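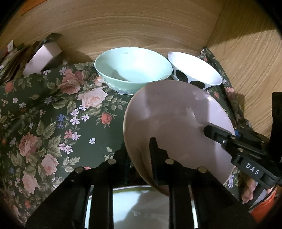
机器人现在能不能帮我从柜子里拿碗、放碗？

Mirjana Vukčević
发表于 2019年1月22日，分类：家务与家电

各位好。我的中文是成年以后学的，有的句子可能不自然，请大家多包涵，如果哪里看不懂，请直接说。

我想问的事情是这样的。我母亲去年秋天做了肩膀的手术，现在恢复得还可以，但是医生说右边的手臂不可以长时间举高，也不可以拿重的东西伸出去。她住得离我有一个半小时的路。她做饭没有问题，洗碗也没有问题，因为水池的高度正好。她最困难的是把洗好的盘子和碗放回柜子里，还有第二天再拿出来。她的柜子比较深，是老的木头柜子，里面她喜欢铺桌布，碗和盘一个叠一个。大盘子在下面，碗在上面，有时候还有一个壶站在旁边。后面她还放信封、单据一类的东西，我说了很多次请她把纸放到别的地方，她不愿意，她说这样才找得到。

我弟弟对新技术很有兴趣。他说现在的机械臂已经便宜了，可以买一只小的，装在柜子旁边，让它拿碗放碗。他给我看了 Wasivitz 的宣传视频，里面一只机械手把杯子从桌子上拿起来，放到架子上，动作很漂亮，还拿了一只鸡蛋。我看了觉得很佩服，但是我也有一点怀疑，视频里的桌子很干净，只有一只杯子。我母亲的柜子完全不是那个样子。

所以我的问题有几个：

第一，现在（我说的是普通人可以买到的东西，不说实验室）有没有机器可以做这件事，就是从一叠餐具里面拿出下面的那一只盘子，或者把盘子放回去，不打破。

第二，如果没有，困难在什么地方？我自己觉得这个动作非常简单，我母亲的邻居家小孩都可以做。为什么机器可以焊汽车，不可以放一只碗？我真的想理解，请不要只回答“技术还不成熟”。

第三，如果要等，应该等多久，还是现在应该先做别的安排？我弟弟的意思是再等一年。我不想让母亲等一年。

补充一下情况：餐具有陶瓷的，也有塑料的，大小都不一样，很多是别人送的，没有一套是完整的。她不想换成一样的。柜门是往外开的。厨房里没有很多空的地方，一个人站在柜子前面，另外一个人就过不去了。预算方面，如果确实有用，我们兄妹两个人可以一起出，但是请不要推荐相当于一辆汽车价钱的设备。

她已经有一台 Stilden 的扫地机器人，用得很高兴，她还跟它说话。所以她对机器没有反感，这一点请放心。

谢谢大家花时间看。

补充（当天晚上）：有人在私信里问，为什么不直接用洗碗机，把洗碗机当柜子用。我问了母亲，她说一个人吃饭，一天才用几只碗，机器要等满了才开，她不习惯。另外洗碗机也要弯腰。谢谢这位朋友的建议，我还是会再劝一劝。

三个回答，按赞同数排序

Kazimiera Tomaszewski
被提问者采纳

您好，Mirjana。中文也不是我的母语，我们慢慢来。我写得比较长，请您有空的时候看。

先说我的背景，您可以判断我的话有多少可以相信。我在一家做自动化设备的公司工作了七年，负责抓取这一部分，就是机械手怎么拿东西。我们的客户大部分是食品包装和仓库，没有家庭客户。所以关于工业的部分我比较有把握，关于家庭的部分是我自己的理解，加上同行之间聊天听到的。

您的第一个问题，回答是没有。在今天，普通人能买到的机器里，我不知道有哪一种可以打开您母亲那样的柜子，从叠着的餐具里拿出想要的那一只，再把它放回去，并且每天都做、每次都成功。Wasivitz 的那个视频我也看过，我相信视频是真的，我不觉得他们骗人。可是视频里杯子的位置应该是提前知道的，周围也没有别的东西，这两个条件在厨房里都没有。

您的第二个问题我很喜欢，我愿意认真回答。您问为什么能焊汽车，不能放一只碗。

焊汽车的时候，车身每一次都停在同样的地方，误差很小。机器人其实不需要看见车，它只要重复同样的路线。工程师花几个月的时间把这一条路线调好，以后它就走这一条路线。如果有一天车身歪了，传感器会发现，整条线会停下来，有人来处理。所以那是一个为机器人准备好的世界。您母亲的柜子是为您母亲准备的世界，机器人是客人。

下面我讲具体的困难，我按照我们在公司里分析一个任务的顺序来讲。

看。机器首先要知道盘子在哪里、碗在哪里。人看一眼就知道，这里是一只碗，它下面还有一只碗，再下面是盘子，虽然只露出一点点边。机器看到的是一些颜色和距离。叠在一起的餐具互相挡住，下面的那一只只能看见一条弯的边。您说母亲喜欢铺桌布，如果桌布是有花的，盘子也是有花的，那么边界就更难分出来。还有上釉的陶瓷，灯光照上去会有很亮的一块，我们常用的深度相机在这一块经常得不到正确的距离，在图上就是一个洞。薄的、有一点透光的塑料也是同样的麻烦。我在工作里最怕的三种东西是透明的袋子、亮的金属和白色的光滑的碗，这不是开玩笑的。

另外，柜子里面比外面暗。机械手伸进去以后，自己的影子落在盘子上，自己的身体又把相机挡住。所以有一些设计把相机装在手腕上，跟着手一起进去。这样看得近，但是看得窄，手指旁边看得清楚，再远一点的地方就看不见了。

拿。盘子的形状对两根手指的夹子很不友好。杯子可以从两边夹，鸡蛋也可以从两边夹，因为它们的宽度比夹子小。大盘子比夹子宽得多，只能夹边。夹边的时候，盘子的重量全部在外面，它就想转下去，像门一样。要么夹得很紧，要么夹得很深，要么用第二只手帮忙。您自己试一下就明白：用两根手指的指尖捏住一只大的陶瓷盘子的边，把手臂伸直，保持盘子是平的。很快手指就酸了。人拿盘子的时候，大拇指在上面，另外四根手指在下面撑住，这四根手指做了很多工作，我们平时没有感觉。

所以大的盘子最好两只手，一只夹边，一只顶住盘面。可是两只手在柜子里面同时工作，空间立刻就不够了。手和手会碰，手和柜子的侧面会碰。两只机械臂的配合，比一只机械臂难的程度不是两倍，我不知道怎么用数字说，反正我们报价的时候会增加很多。

夹子的手指上一般要贴软的垫子，橡胶或者硅胶，有纹路的更好。这个对陶瓷的帮助很大。但是洗过的盘子上如果有水，或者没有洗干净，有油，摩擦就完全不一样。同一只盘子，今天的力量刚刚好，明天就滑了。人的手指有感觉，滑了一点点马上会捏紧，您的脑子都不需要参加。现在便宜的夹子大部分没有这种感觉，它只知道自己闭合到什么位置、电机用了多少电流。

有的人会问，为什么不用吸盘。吸盘对平的盘面是可以的，我们在生产线上也用。问题是碗的里面是弯的，有的表面有一圈一圈的纹，吸盘会漏气。还有一叠碗的时候，您吸住上面的一只，下面的一只可能跟着一起上来，走到半路再掉下去。我亲眼看过，声音很难忘。 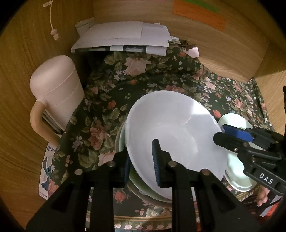 白色塑料碗歪着放，下面是浅绿色的碗，再下面是有花纹的大盘子。

叠。我把它单独写，因为我觉得它是您这个问题的中心。一只大碗放在比它小的碗上面，它不会坐稳，会斜着。盘子上面放碗，碗旁边又压着一只浅的碟子，也是一样。人看见斜的碗，会很自然地先把它扶正，或者先把它拿开，用另外一只手扶住下面的。机器要先明白“这只碗靠着那只碗”，然后明白“如果我动这一只，那一只会怎样”。这一步在研究里有很多人在做，我读到的结果是在实验桌上可以做到一部分，换了没有见过的餐具，成功的次数就明显下降。

要拿最下面的盘子，必须先把上面的全部搬走，放到一个空的地方，再拿盘子，再把别的搬回来。这个过程里每一步都要成功。我给您算一个简单的账。假设每一次拿和放的成功率是九成五，听起来很不错，对吗？连续做七次，全部成功的可能只有七成左右。也就是说，一个星期里有两天，厨房地上会有一只碎碗，或者机器停在半路等人来帮忙。而您的母亲正好是不方便帮忙的那个人。

放。很多人以为放比拿简单，我的经验相反。拿的时候，错了可以再试。放的时候，您要在一个不平的地方找到一个稳的位置，然后松开。桌布如果有皱，盘子底的圈就会压在皱上面。松开的那一刻，手指要往后退，而手指有厚度，它夹在盘子和旁边的碗中间，退的时候会把旁边的碗带一下。人会用手指慢慢滑出来，或者让盘子的一边先落下，再放另一边。我们叫这个为“接触很多的动作”，它是这个行业目前最弱的一个地方。

周围的东西。您提到信封和单据。纸对机器是一个特别坏的邻居，它软、轻，会滑到盘子下面，也会粘在夹子上。一张纸斜着靠在墙上，相机可能认为那是墙。所以如果将来真的有机器，第一件事就是请您母亲把纸搬走，我猜这是整个项目里最难的部分，我的母亲也是这样的。

现在说您的第三个问题，等多久。

我不敢给年份。在我进入这一行的时候，大家说五年以后家里会有机械手，现在大家还是说五年以后。不过我也不想让您觉得没有进展。进展是有的，主要在“怎样教机器”这一方面。以前我们是一行一行写程序，告诉它去哪个位置、用多少力。现在越来越多的人让机器从人的示范里学。人用遥控的方式操作机械手，或者人自己手里拿着和机器一样的夹子，在真的厨房里、真的柜子前面做同样的动作，把画面和动作都记下来，然后让机器去学习这些记录。我觉得这个方向有道理，因为它直接从乱的地方开始，没有先要求世界变整齐。但是一只碗要示范多少次，十个厨房学会了，到第十一个厨房会不会，现在没有人可以给您保证。

所以我的建议是，请把“机器”和“母亲”这两件事情分开。您母亲的问题现在就可以用很普通的办法解决大半：

把每天用的餐具从高的深的柜子里搬出来，放在水池旁边同样的高度。

每天用的只留几只，轻的，塑料的优先。那些好看的大盘子留在柜子里，客人来的时候由客人拿。

不要叠。用竖着放盘子的架子，像书一样插进去。拿的时候手臂不需要举，也不需要抬起上面的碗。这种架子很便宜，请买底部有防滑脚的。

如果她一定要用那个柜子，可以请木工做抽拉的层板，拉出来以后从上面拿，不用伸手进去。层板的宽度要先量柜门打开以后的净宽，很多人量的是柜子里面的宽度，结果做好以后拉不出来。桌布可以铺在层板上，请用双面胶固定四个边，不然拉的时候它会跟着皱起来。

这几条对将来的机器也有好处。竖着插的盘子，一样的间隔，从外面就能看见边，这就是生产线上我们要求客户做的事情。

对不起，写得太长了。如果您弟弟想讨论夹子的细节，我很欢迎，请他在下面写。

Dardo Escobar

我从另外一个方面回答。我没有学过机器人，我是在一个公司食堂的洗碗间工作的，做了很久。三年前我们领导从 Zwahlen 买了一套自动线，所以我可以讲讲真实的情况，机器到底能不能放盘子。

答案是能放，但是有条件，条件很多。

我们的自动线是这样的：客人把托盘放在传送带上，机器冲洗，烘干，最后一只机械臂把盘子从带子上拿下来，叠到小车里。刚开始大家都很高兴，觉得以后可以坐着了。

第一个条件，盘子必须是一样的。我们以前有三种盘子，新的，旧的，还有一种边高一点。机器到了以后，旧的全部不能用，买了新的一种，连颜色都是一个颜色。厂家的人讲得很清楚，混进去一只别的盘子，它会夹歪，然后一叠都歪。有一天有人把自己家带来的碗放在托盘上，机械臂夹了它，举起来，放进小车，碗太小，在里面滚，后面的盘子一只一只砸在上面。等到我按停的时候已经碎了24只。那一天我扫地扫到下班。

第二个条件，必须有人看着。不需要一直看，但是不能走远。它停下来的时候会叫，声音像倒车。平均一个班叫几次，看运气。原因一般都是小事情，有一张餐巾纸贴在盘子底下，有一根筷子横着，有一只盘子叠在另外一只盘子上面没有分开。两只盘子贴在一起这个最常见，湿的时候像胶水一样。我们人用大拇指一推就开了，机器推不开，它以为是一只很厚的盘子。

第三个条件，叠好以后它不管了。从小车里拿出来，放到窗口，摆到架子上，这些还是我们做。我问过厂家的工程师，能不能也让机械臂把盘子放进柜子，他笑了，说柜子有门。我以为他开玩笑，他是认真的。门要开，开了以后门在那里挡着，里面有层板，手臂的关节要弯进去，肘会撞到门。

所以您问家里能不能用，我的想法是，我们食堂给机器专门修了一个房间，地板重新做，盘子重新买，还有人陪着它，它才做得到把一种盘子叠成一叠。您母亲的厨房里什么都不一样，那就差得很远。

但是我也要说公平的话。机器在的这三年，我的腰好了。以前一个中午要弯很多次腰，现在少了很多。重的、一样的、重复很多次的，给机器做是对的。家里一天几只碗，既不重也不多，又每一只都不同，正好是它最不会的一种。

关于您母亲，我有一个很笨的办法，是我们这里一个同事手腕受伤的时候用的。洗好以后不要收。水池旁边放一个沥水架，今天洗的，明天直接从架子上拿来用。柜子只放不常用的。我太太一开始说不好看，后来她也这样做了。架子买两层的，上层放碗，下层放盘子，上层不要超过胸口的高度。不锈钢的那种用久了脚会生锈，下面垫一块毛巾，或者买塑料脚的。

还有，大盘子如果要拿，请先把上面的碗拿下来，不要从下面抽。我知道大家都会抽，我也抽过。肩膀不好的人抽的时候力量不稳，上面的碗会先滑。分两次拿，慢一点没关系。

Aldana Godoy

没有这种机器，不要浪费钱。让弟弟每个周末去帮她收碗就可以了，比机械臂便宜，还可以陪她吃饭。

另外，我买过一个网上的小机械臂给儿子玩，型号名字里有一个101，说明书写可以拿250克。它拿橡皮擦可以，拿一只空的酸奶杯也可以，拿茶杯的时候整个底座翻过来了。一只大的陶瓷盘子比这个重很多，您可以自己称一下。所以便宜的肯定不行，贵的我不知道。

评论

Mirjana Vukčević：谢谢三位，特别感谢 Kazimiera，我读了两遍，有一些词查了词典。捏盘子的试验我做了，我用左手，盘子是我自己家的，很快就抖了，我现在完全明白了。我把您的回答转给了弟弟。他说一成功率那一段他不同意，因为机器可以失败以后再试一次，不一定要打破。他讲得对吗？

Kazimiera Tomaszewski：他讲得有道理，我写得太简单了。失败有两种，一种是没有夹住，盘子还在原来的地方，那么再试一次就好；另一种是夹住了，走到半路掉了，这个没有第二次。在我们的项目里，第一种比第二种多很多。所以打破的次数会比我算的少，停下来等的时间会比较多。可是机器首先要知道自己没有夹住，这也需要传感器。请代我问候您弟弟，他提的问题是专业的问题。

Dardo Escobar：我们那台有时候不知道自己没有夹住。它空着手走过去，很认真地放下一只没有的盘子，再回来。

Mirjana Vukčević：我给母亲念了这一段，她笑了很久，她说她的 Stilden 也是这样，在同一个桌子腿旁边很认真地工作。请问 Kazimiera，竖着的架子，如果盘子大小不同，是不是要买可以调节的？她最大的那只盘子直径是31厘米，是别人送的，她不愿意不用。

Kazimiera Tomaszewski：请买可以移动隔条的那一种。31厘米的盘子竖起来会比较高，先量一下上面的空间，留两三厘米给手。大的放在最里面或者最旁边，不要放在中间，不然小的会被它挡住。如果盘子边上有金色的线，隔条要有软的套，金属直接接触会磨掉金色。

Aldana Godoy：我家的就是磨掉了。

Constanza Mansilla：路过，我也有类似的问题，不过是父亲，他是手抖，拿碗没有力。请问竖的架子对手抖的人合适吗？我担心放回去的时候对不准那个缝。

Dardo Escobar：手抖的话我觉得沥水架的碗那一层比较好，倒扣着放，不用对准。盘子可以用有边的浅盘代替，就是像碗又像盘子的那种，比较好拿。我们食堂给年纪大的客人准备的就是那种。

Constanza Mansilla：谢谢，我去找一找。顺便说一下，Tistora 社区中心每个星期二下午有辅助用品的借用，可以借回家试用再决定买不买，有长的夹子、防滑垫、单手用的切菜板。长夹子拿塑料碗可以，陶瓷的他们写了不建议。

Mirjana Vukčević：长夹子我们试过，拿药盒和袜子很好，拿碗母亲害怕。她说夹住的时候看起来很稳，一抬起来碗就转了。和 Kazimiera 讲的一样，原来人用夹子和机器用夹子是同一个困难。

Kazimiera Tomaszewski：是的，完全一样。我们训练新同事的时候，就是给他一把长夹子，请他把一叠碗搬到旁边的桌子上。做完以后他对机器会比较有耐心。夹碗的时候有一个小技巧：夹子的一边在碗里面，一边在碗外面，尽量夹得深，然后让碗自己斜下来一点再抬，不要要求它是平的。空碗斜着没有关系。有东西的碗请不要用夹子。

Mirjana Vukčević：更新一下情况。上个周末弟弟去了，带了可以调节的架子。每天用的碗和小盘子已经在水池旁边。柜子还是老样子，桌布也在，信封也在，抽拉的层板我们请了木工下个星期来量尺寸，我会请他量门打开以后的宽度。弟弟还是想买机械臂，他说放在他自己家里做试验，九月以前要让它放好一只塑料碗。我们同意了，用他自己的钱。

Dardo Escobar：请他先准备扫把。

Kazimiera Tomaszewski：塑料碗是很好的开始。请他在手指上贴软垫，先练习从平的桌子上夹，碗里面放一点重量，比如一把米，这样碗不会被推着跑。成功以后再放到另外一只碗上面。请他记录每一次的结果，包括失败的，写明是没有夹住还是掉了。如果他愿意把记录发在这里，我很想看。

Mirjana Vukčević：我会告诉他。我先把问题标记为已解决，层板装好以后我再来写一下尺寸和价钱，也许对别人有用。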